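Paper and Desk Skills, handout 3 (Pillero short course)
10/11/22

Carried over from last time: setting up. Clear the table first, then bring out only what the task needs. Scissors to one side, blades pointing away from you, marker near them. Sheet in the middle. If you're left handed swap it all over.

Turn the sheet to suit your arms, dont twist your wrists to suit the sheet. A slight angle is fine. Better than fine for most people.
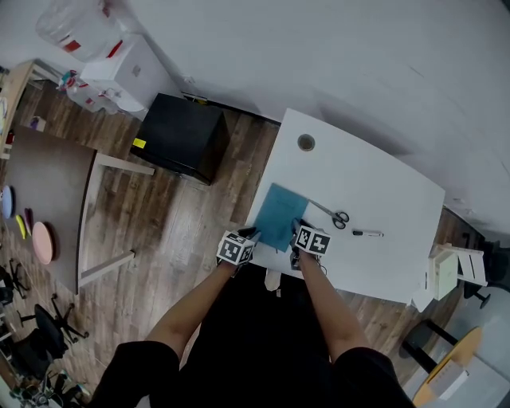
Flattening. Fingertips, light pressure, work from the middle out. Corners last. Go round it 2 times, more if it's been rolled. Cheap paper (the Drerix packs) marks easily, the Sanari stuff is heavier and forgives more.

Folding, the bit everyone rushes:
- hold one corner, bring the other edge across
- line up BEFORE you press
- crease from the centre, one stroke
- wrong? open it out and start agian, don't fold over the old line 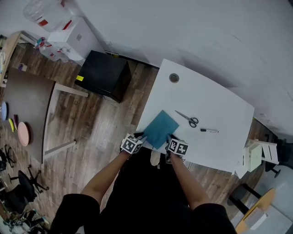

Could we score the line with a closed scissor blade first, one of the group asked. Yes on card, no on thin paper, it splits. A ruler edge does the job nearly as well.

Notebooks next. Same table, same layout, tools stay where they are. Pick up by the spine or by both covers together, never one cover, it strains the binding. Stand it on its edge and tap once to square the pages. Ours have 84 pages so they hold themselves up fairly well, thinner ones flop.

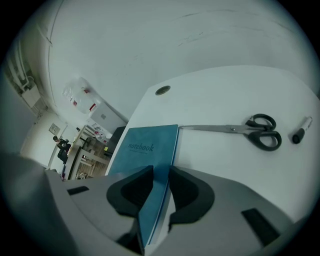

Putting away: notebook flat, scissors closed, cap on the marker (push till it clicks). Offcuts in the paper bin.

For next session read section 13 of the Xenos booklet and bring some 3 sheets of your own, any colour. Square if poss.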